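3.2 Superfícies de trabalho e estado da cobertura

As mesas do grupo Grorier são usadas por várias pessoas ao longo da semana, e por isso a superfície de cada uma foi tratada neste estudo como uma variável, do mesmo modo que os produtos de limpeza. O tampo é de madeira clara e recebe uma cobertura lisa, de tom azul muito pálido. Tzu-hsuan Leung propôs registar três elementos antes de cada sessão: as manchas sobre a cobertura, as manchas sobre a madeira e a posição da cobertura em relação ao tampo.

No caso apresentado a seguir, as marcas mais fortes são acastanhadas, quase pretas, e formam riscos horizontais irregulares junto à borda superior da cobertura. Existe ainda um ponto escuro menor um pouco abaixo, e traços cinzentos muito fracos na zona central. Na faixa de madeira que ficou a descoberto observa-se uma mancha retangular, apenas um pouco mais escura do que o tampo. A cobertura tapa em parte a passagem redonda para cabos, e esta sobreposição foi anotada como desvio de posição. 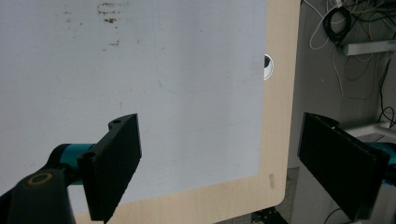
3.3 Produtos e procedimento

Foram comparados 4 produtos, identificados no texto pelos nomes internos Meltov, Gornuron, Lui e água simples. Os nomes não correspondem aos rótulos das garrafas, porque os avaliadores não deviam saber qual produto foi aplicado em cada mesa. A diluição foi sempre a mesma, 20 ml de produto para 1000 ml de água, e a preparação ficou a cargo de Iddrisu Osei, que não participou na avaliação das manchas.

No início de cada sessão, uma garrafa era colocada em pé sobre a cobertura, com a tampa fechada. Esta fase inicial tinha duas finalidades. A primeira era verificar se a garrafa ficava estável numa superfície que não está presa ao tampo. A segunda era obter uma referência de tamanho para as manchas vizinhas, pois a mesma garrafa foi medida com paquímetro antes do ensaio. As caixas de cartão com o restante material podiam permanecer num dos lados da mesa, desde que não cobrissem nenhuma marca já registada.

A Figura 1 mostra a disposição com uma garrafa azul de detergente. As pequenas manchas escuras à direita da garrafa pertencem à classe B da nossa escala (pontos separados, sem contorno contínuo), enquanto as marcas ténues mais acima foram contadas como classe A.
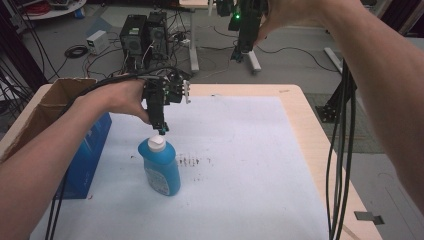
Figura 1. Garrafa de detergente em pé sobre a cobertura clara, com manchas de classe B à direita.

No total foram registadas 247 manchas. A classe A foi a mais difícil de avaliar, e os dois avaliadores discordaram com maior frequência quando a luz vinha de um só lado da sala. Nestes casos a mancha foi observada de novo na segunda-feira seguinte, à mesma hora, e foi mantida a segunda classificação. As manchas situadas na madeira foram excluídas da comparação entre produtos, mas constam da lista geral, visto que a absorção do tampo é diferente da absorção da cobertura.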